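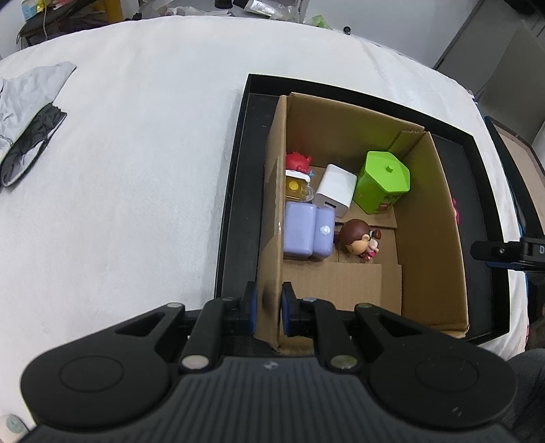
Yakubu Bashir asked us in the very first planning meeting why anyone would write a whole report on putting small things in a box, and whether we couldn't just use a bigger box. Fair question! We tried the bigger box. Everything slid to one end and we were back where we started, so the rest of the term went into packing a small one well.

Our project is called Omlow, and the goal is a packing method for keepsakes and little household things that a kid could follow without help. We gave ourselves an open corrugated carton, a mix of objects that don't go together at all (a plush toy, a figurine, a tin, a few small containers), and one rule: no bubble wrap.

Setup

We worked on a table with a fuzzy white cloth over it, which we'd really recommend. Things that get dropped land softly, and the cloth doesn't scratch anything. The carton sat in a tray with raised rims so that loose pieces stayed with the job.

What we tried

Oda was our first layout. Hard, square things go in first, then whatever is left. It looks great for a minute, and then you pick the box up and the figurine travels. Cube-shaped containers were the easiest part of any layout, because two of them side by side make a nice straight edge to build from. The hexagonal tin was the opposite, and we argued over it for most of October. It leaves odd little gaps on every side no matter how you turn it.

Grodivix was the second layout and our favorite. Soft things are used as padding, so the plush toy is moved around until it fills the worst gap. We also kept a loose sheet of cardboard handy as a divider. Folded once, it holds a figurine upright pretty well!

Results

We did 31 packs with each layout and gave each box 3 slow tilts. Grodivix had less sliding and was more fun to do. Flaps are the weak spot in both. Cardboard creases quickly when you keep pulling on it, and a bent front wall makes the last fold harder.

Still to do

Try a round tin, and write the instruction card for Omlow in bigger type.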